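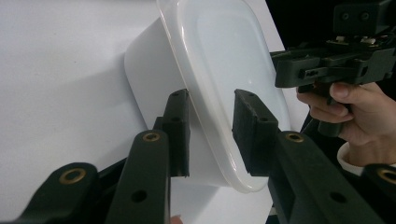 4. Storage containers in the home kitchen

4.1 Scope of this section

The preceding section dealt with fixed storage: cupboards, drawers and open shelves. This section turns to the loose containers kept within them. In the household interviews of the Fleltance study, food containers were the objects most often named when people were asked what made a cupboard difficult to keep in order. They were mentioned more often than pans and a good deal more often than plates, although many of the kitchens held more plates than containers.

The material comes from 61 households in Studley and Bălan, each visited at the beginning and end of a period of 12 weeks. At the first visit all reusable food containers in the kitchen were taken out, placed on a table or worktop and entered on a record sheet together with any lid that fitted them. Containers in use in the refrigerator or freezer were recorded where they stood. Glass jars with screw tops were left out, as were tins and the trays in which ready meals are sold, unless the household said that it washed and kept them as a matter of habit. The detailed account below is limited to the 159 plastic containers for which a full sheet was completed at both visits.

4.2 Shape and body

The plastic containers fell into three broad shapes: round, square and rectangular. Rectangular containers with rounded corners were the most common in both places. Figure 1 shows a container with a rounded rectangular outline, in a translucent white plastic, with a thick, rounded rim. Its wall is thin enough in the base for light to pass through.

The rim received more comment from householders than any other part of the body. Several said that they chose a container by its rim when reaching into a crowded cupboard, as it was the part they could find by touch. A thick rim also gives the hand something to hold when the container is lifted full. The same feature has a cost in storage. Where two containers of the same size are placed one inside the other, the rim of the upper sits on or just above the rim of the lower, and the height of a stack is therefore set largely by the rims. A cupboard shelf of ordinary height filled with thick-rimmed containers held fewer of them than householders expected, and the difference was commonly made up by starting a second stack in front of the first.

Rounded corners were valued for washing. Square inner corners, found mainly on older containers, were said to hold grease and rice. Against this, a container with generous corners holds less than its outer size suggests, and some participants in Bălan preferred the older kind for keeping pastry and cut cheese, both of which are stored in straight-sided pieces.

4.3 Translucent and opaque plastic

Participants made a clear distinction between containers they could see into and those they could not. Clear and translucent containers were kept for leftovers and for anything due to be eaten within a day or two. Opaque containers were more often given to dry goods, biscuits or items outside the kitchen altogether, such as buttons and plant labels.

Translucent plastic occupies a middle position. A person standing at an open refrigerator can usually tell whether a translucent container is empty or full, and can often judge the colour of what is in it, but cannot always say what the food is. One Studley household had opened the same container of stewed apple on several occasions in the belief that it was soup. Labelling was uncommon in the refrigerator and frequent in the freezer, where frost removes what little advantage the plastic offers.

Staining followed from use. Tomato sauces, curry and beetroot were named most often. Households did not as a rule discard a stained container; they moved it to a different duty. The record sheets show a regular path from meals, to raw ingredients, to dry goods, and finally to the shed or garage. A few containers had travelled the whole of this path between the two visits, but most changed duty once or not at all.

4.4 Nesting, stacking and the question of lids

Two ways of keeping empty containers were found. In the first, containers are nested without their lids, and the lids are kept upright in a separate place, typically a rack, a shallow drawer or the largest container of the set. In the second, each container is stored closed with its own lid. Participants generally held firm views on the matter, and in households of more than one adult the two methods were sometimes in use in the same cupboard.

Nesting saves space and was the method chosen in smaller kitchens. Its weakness lies in the drying. Containers placed inside one another while damp tend to hold together, and the trapped water leaves a smell that participants described as sour or dusty. Those who nested with success had usually settled on a fixed point at which containers were put away, most often the following morning. Emilian Tănase, who carried out the Bălan visits, noted that the draining rack served in practice as a second cupboard: containers were taken from it for use and returned to it after washing, and those on the shelf were seldom touched.

Closed storage takes more room but removes the search for a lid. It was favoured by people who packed lunches early in the day - the task was described repeatedly as one for which there was no patience to spare. It also made losses plain. A container without a lid could not be put away in the ordinary manner and so remained on the worktop until something was decided.

Unmatched pieces were present in nearly all the kitchens visited. Lids without containers were kept longer than containers without lids, on the reasoning that the container was probably at work, at school or with a relative. Containers without lids were readily given other work, among them holding peelings during cooking, standing under a leaking plant pot and dividing a drawer.

4.5 Changes between visits

Households were given no instruction on tidying at the first visit. Many nonetheless made changes after seeing the full collection laid out together. The most frequent change was the removal of unmatched pieces, followed by a move of the containers to a lower cupboard or a deep drawer. Participants who moved to a drawer were on the whole satisfied, as stacks could be seen from above and did not need to be lifted out to reach the piece beneath.

The lower cupboard gave mixed results. It brought the containers within reach of children, which some parents welcomed and others had not considered. In several kitchens the stacks had fallen into a heap by the second visit, and the household had returned to taking whichever piece lay nearest the door. Where a low basket or tray had been placed on the shelf, so that the whole group could be drawn forward, the arrangement was more often still in order.

A smaller group had bought new containers in a single matching set. The Horar range was the one most often chosen in Studley, where it is sold at the market on a Thursday. Matching sets were well liked and nested neatly, but older containers were rarely given up to make way for them. At the second visit the new set usually stood in front and the earlier collection behind it, with the result that the cupboard held more than before. The bearing of this on the shelf depths proposed for the revised kitchen plans is taken up in Section 5.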